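Chapter 7
Teaching by Driving: Demonstrations for Mobile Robots 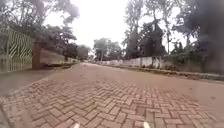

PART TWO — LEARNING FROM PEOPLE

A mobile robot can be given a route as a list of positions on a map. It can also be shown the route by a person who drives it there. This chapter deals with the second method. The person steers by remote control, the robot records what its camera saw and what the person told it to do, and a program is later fitted to the pairs.

Consider a straight brick road with a raised pavement on the left and a verge on the right. A driver holding the controls has little to do on such a road beyond keeping the heading. The far end lies slightly to the left, so small corrections are needed, and these small corrections are what the robot has to learn. Debris on the verge matters as well. A person keeps clear of it without thinking, and the recording holds only the steering command, with no note of why it was given.

The running example in this chapter is the Calarus, a small outdoor robot driven by students on the Grarkuvbridge course. Each demonstration lasts 30 seconds. The driver watches the robot's own camera view on a handheld screen — never the robot itself — so that driver and robot work from the same information. Setsuko Mizuno, who set up the course, found that students who walked beside the machine steered by things its camera could not see, and their recordings were of little use for training.

Two problems come up early. The first is drift. A careful driver stays near the middle of the road, so the recordings contain almost no views from near the kerb. When the trained robot strays a little, it meets a view it has no example for, and its next command may be worse. Section 7.3 describes the Özkan procedure, in which the driver steers off line on purpose and records only the return.

The second is delay. The command reaches the wheels a short time after the driver moves the stick, and the picture on the screen is already old by then. Section 7.4 shows how to line up the two records before training. Readers who have the Wanik log files should keep them to hand, as Exercise 4 uses the first 1,000 entries.

You will need the material on camera calibration from Chapter 5, in particular the part on wide lenses, where straight kerbs appear bent near the corners of the view.

7.1 What a demonstration contains

Chapter 7 | Page 91 | Text revised 2025-02-23 | Grarkuvbridge course texts, all rights reserved | Back to top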